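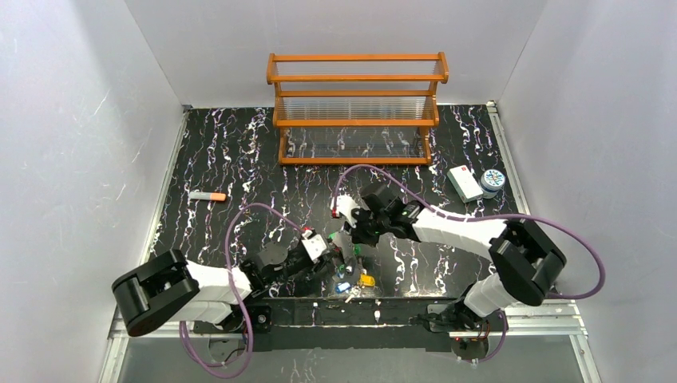 Operations > Distribution > Technical Meetings > Minutes

MARNDALE WATER DISTRICT
Distribution Technical Meeting
Minutes, December session

Present: Jummai Briggs (Distribution Engineer, chair); Operations Supervisor; Meter Shop Lead; Water Quality Analyst; GIS Technician; Purchasing; representative of Brastis (telemetry contractor), items 4 and 5 only.
Apologies: Customer Billing. Written comments received and taken under item 3.

Meeting opened 9:05 a.m.

1. Minutes of the previous session

Accepted with one correction. Under the Velby Road item, "gate valve" should read "butterfly valve" in both places. The asset number given was right and does not change.

2. Actions carried forward

Leak survey, east side. Complete. Report filed with the survey contractor's correlator printouts attached. The two leaks located were both on service lines on the customer side of the main and have been repaired. Closed.

Flushing sequence for the Purba zone. Draft circulated. The Operations Supervisor noted that the draft starts from the dead end on Tannery Lane and works back toward the source, which would pull unflushed water through mains already cleaned. Sequence to be reversed and reissued. Open.

Spare pressure transducers. Order placed. Supplier has moved the delivery date once already. Purchasing to obtain written confirmation of the new date. Open.

Hydrant paint codes. GIS has the field sheets but the color column was left blank on the older form. Crews to use the new form only. Remaining copies of the old form are to be removed from the trucks. Open.

3. Residential meter replacement

The Meter Shop Lead reported that 484 meters remain in the current replacement group. All are positive displacement type and past the service age set in the district's meter plan. The group is made up mostly of basement sets, with the rest in curb pits along the Velby Road side.

Pits are slower. Several lids have been paved over or buried under landscaping, and the crew has been probing for them by hand. GIS has pit locations from the original tie sheets but the ties were measured to house corners, and where a porch or garage has been added the dimension no longer lands on the pit. It was agreed that each pit will be located by GPS at the time of replacement and the tie sheet marked superseded. The old sheet stays in the file.

Bench testing of removed meters was discussed. The present practice is to test every removed meter at low, intermediate and high flow before scrapping. The Meter Shop Lead asked to move to a sample. Briggs was in favor for the basement sets but not for the pit sets, where the test results so far have been scattered and no pattern by age or route has been established. Low-flow registration is the weak point on nearly all of them. Intermediate and high flow results are mostly inside limits.

Decision: sample testing for basement sets, full testing for pit sets, until the group is finished. The sample is to be drawn by serial number before removal and not picked from the bin afterward.

Customer Billing commented in writing that final reads are arriving without the dial photograph in some cases, and that disputed bills cannot be settled without it. The Meter Shop Lead accepted the point. The work order will be set so that it cannot be closed without the photograph attached. GIS to make the change.

Billing also asked whether the new registers could be set to read in gallons. They can, but the rest of the system reads in hundreds of cubic feet and a mixed population would need a conversion flag on each account. Not pursued.

4. Purba zone pressure

Briggs summarized the complaint history. Low pressure calls come from the upper end of Purba Hill, mainly in the early morning. The pressure logger at the upper hydrant recorded a minimum of 49 psi during the logging period, which is within the district's own service range. The complaints are therefore not explained by main pressure at that location, though the logger is at the hydrant elevation and several of the houses sit well above the street.

The Operations Supervisor said the crew had checked flow and static pressure at an outside tap at each complaint address that agreed to a visit. Static readings were consistent with elevation. Flow dropped off sharply at some addresses when a second fixture was opened, which suggests restriction in the service line. The services on that street are old galvanized pipe for at least part of their length.

The Brastis representative presented the telemetry trend for the Purba booster station. Discharge pressure is steady overnight and dips when the lead pump hands over to the lag pump. The dip is short. The station control has a delay between the stop command for one pump and the start command for the other, and the delay was set at commissioning to limit surge. Brastis offered to overlap the pumps during the changeover and remove the delay altogether.

Discussion followed. The Operations Supervisor was concerned that overlapping would lift the discharge pressure enough to chatter the relief valve, which has been rebuilt once and is not fully trusted. Briggs asked whether the delay could be shortened as a first step and the effect logged before overlap was considered. Brastis confirmed that it could be done from the operator screen without a program change, but recommended that someone be on site to watch the relief valve while it was done.

Decision: shorten the delay in steps with an operator on site. Logger to go back on the upper hydrant beforehand and stay on afterward. A second logger to be placed at the booster discharge so that both records share a clock — the earlier records could not be lined up because the hydrant logger had not been moved off daylight time.

The service line question is separate. Briggs will draft a letter to the affected addresses setting out what was measured and where the district's responsibility ends. The letter is to come back to this meeting before it is sent.

5. Telemetry

Brastis reported on communications faults. Most dropped polls are from the Velby Road tank site. The antenna cable was found with water in the connector and has been re-terminated and wrapped. Poll success has improved since, with occasional losses during heavy rain. Brastis will replace the full run of cable if the losses continue.

Tank level at Velby Road is read by a submersible transducer. The reading has drifted against the sight gauge, and operators have been adding a correction in their heads. The chair asked that this stop. The offset is to be entered in the telemetry system by Brastis, with the date and the sight gauge reading noted in the site log, and the transducer checked again at the next tank visit.

Alarm list. The operators would like the intrusion alarm at the booster separated from the door-open status, as the two currently show the same text. Brastis to reword. No charge.

The Brastis representative left the meeting.

6. Water quality in the distribution system

The Water Quality Analyst reported chlorine residuals satisfactory at all routine sample points except the one at the end of Tannery Lane, where the residual is low but detectable. This is the same dead end that figures in the flushing sequence under item 2. Interim measure is a manual flush by the crew on their normal route until the reissued sequence is carried out.

Taste and odor calls were few and scattered. One earthy odor complaint was traced to an under-sink filter that had not been changed.

The Analyst asked that crews stop sampling from hose bibs with a vacuum breaker fitted. Use the dedicated sample taps, and if a tap is out of service, report it and go to the listed alternate. The list of alternates is in the back of the sampling binder and also on the shared drive. The binder copy is out of date at present and will be replaced.

7. Valve exercising

The Operations Supervisor tabled the valve sheet. Two valves on the Velby Road transmission main could not be turned fully closed. One stops short and begins to leak at the packing when torque is increased. The other turns freely without seating and the stem may be sheared. Neither is to be forced.

Briggs noted that with both out of service, isolation of that length of main would fall back to the valves beyond the rail crossing — a much larger shutdown. Repair is to be given priority over the rest of the valve program. Purchasing asked whether the replacements could be bought from stock sizes. The valve on the crossing side can. The other has a nonstandard laying length and will need a spool piece.

GIS will mark both valves inoperable on the crew map today. Direction of opening is also wrong on the map for one of them and will be corrected in the same edit.

8. Other items

Cold weather. Curb box keys and the steam thawing unit to be checked before the first hard freeze. The thawing unit needs a new hose.

Truck stock. Repair clamps to be counted and restocked to the list inside each bin door. Substitutions to be written on the list.

Marking requests. The crew again asked for plainer limits on dig tickets from contractors. Tickets that give only a street name are to be sent back for a proper description.

9. Actions

Operations Supervisor: reissue Purba flushing sequence; station an operator at the booster for the delay adjustment; thawing unit hose.
Meter Shop Lead: draw serial number sample for basement sets; GPS location at each pit.
GIS: work order photograph requirement; valve status and direction of opening.
Purchasing: transducer delivery date in writing; quotations for Velby Road valves and spool piece.
Water Quality Analyst: replace alternate tap list in binder.
Briggs: draft service line letter, Purba Hill.
Brastis: Velby Road tank level offset; alarm text.

Next session to be set once the booster logging is complete. Closed 11:20 a.m.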